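Lists > Pindwood Residents > Water and Drains > Thread: Re: Softener salt and the new meter readings

From: Javiera Fuentealba
To: pindwood-water
Subject: Re: Softener salt and the new meter readings

Khairul Pillai wrote:

> We moved into the Stivirside end in June and the water is very hard. The kettle
> scales up in a week and the shower door is white by the weekend. The previous
> owners left a softener in the utility closet, a Fultura, the tall one with the
> separate brine tank. I put salt in and it seems to run, but we are using a bag
> every couple of weeks and the water doesn't feel any softer. The meter went from
> 1462 to a number I don't trust. Is the thing worth keeping or should I get
> someone from Govindasamy to take it out? Also does anybody know what the
> hardness is set to be? I have no manual.
>
> Khairul

Khairul,

Keep it for now. I had the same model in my last house and have it in this one too, and most of what you describe can be fixed at the control head without buying anything.

First check the bypass. On the back of the head there is a valve with a handle or a pair of knobs, depending on the year. If it is in bypass, the house gets hard water no matter what the softener does, and the softener will still run its cycle on schedule and still eat salt. I found ours half turned when we moved in. Somebody had probably bypassed it to water the yard and didn't turn it all the way back.

Next is the hardness setting. Get a test strip before you touch it. Pindwood water comes from two wells and the Stivirside end is mostly on the older one, so your number may not match mine. Take the sample from an outside spigot if yours is plumbed ahead of the softener, as most on our street are. Then take a second one from the kitchen cold tap and compare. If they read the same, the softener isn't doing anything. At some houses the kitchen cold line was left unsoftened on purpose, so try the bathroom too before you decide.

The salt use is a separate matter. A bag every couple of weeks is too much for a house your size. The usual causes are these:

The head is set to regenerate by the calendar and somebody set it to every night or every other night. Change it to metered if yours has the meter wheel. You will see a small cable or wire going from the head to the outlet side.

The water level in the brine tank is too high. Lift the lid and look down the inside of the tube. If the float is stuck, the tank overfills and dissolves more salt than it should. Ours was crusted over and I cleaned it in a bucket of warm water.

The drain line is running all the time. Put your hand on it in the middle of the day. It should be still.

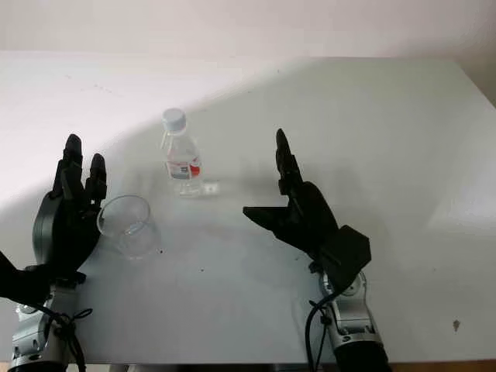

Once those are checked, run one manual regeneration and stay nearby for it. It takes a while. Mine starts at 2 a.m. on the automatic setting, and if yours starts at dinner time then the clock was never reset after a power cut. People also get hard water at odd hours for this reason, as the unit bypasses itself during the cycle.

About the meter. The utility meter and the softener meter are two different things and they will never agree. The 1462 you wrote down sounds like the utility one, which on our street reads in hundreds of gallons with the last digits painted on. The softener counts down the gallons left until the next cycle. Mine said 600 this morning when I looked. If your head shows a number going down during the day, it is counting and the meter wheel is fine. If it sits on one number while somebody is in the shower, the wheel is jammed. That is a cheap part and you can change it with the bypass on and the pressure let off.

Salt type matters less than people on this list have claimed. I use pellets. The crushed rock salt left mud in the bottom of my tank and I won't use it again. Don't fill to the top in summer. The damp gets in and you end up with a bridge, a hard crust with a hollow under it, and then it looks full while the water never touches salt. Push a broom handle down gently if you think you have one. A bridge uses no salt at all though, so I doubt it is your problem this month.

If you have done all this and the two strips still match, then the resin may be finished. It does wear out, and faster with chlorine. The unit in your house went in before the road was widened, so it is old. At that point I would call Govindasamy and ask for a price on new resin as well as a price on a new softener. They quoted me $323 for resin and labor on mine and I thought that was fair. Ask if they haul the old resin away. They did not mention it to me until I asked.

I have a spare manual for the Fultura and can leave it in your mailbox. Page 5 has the chart for the hardness setting - add a bit if your water has iron, and ours does. You'll know by the orange ring in the toilet tank.

One more thing for everybody, not only Khairul. Please don't run the softener discharge out onto the verge. Two places at the bottom of the hill are doing it and the grass is dead down to the culvert. It goes in the standpipe with an air gap.

Javiera

Shares: 5

Comments (4)

khairul_p: It was the bypass. Handle was pointing sideways and I took that for open. Waiting on strips before I change the hardness. Yes please to the manual.

lower_lane: Does the air gap apply if it drains to a floor drain? Mine just sits in the grate.

javiera f: Yes, same rule. Clip the hose so it ends above the grate and not down inside it.

rk_stivirside: I still say rock salt is fine if you clean the tank once a year.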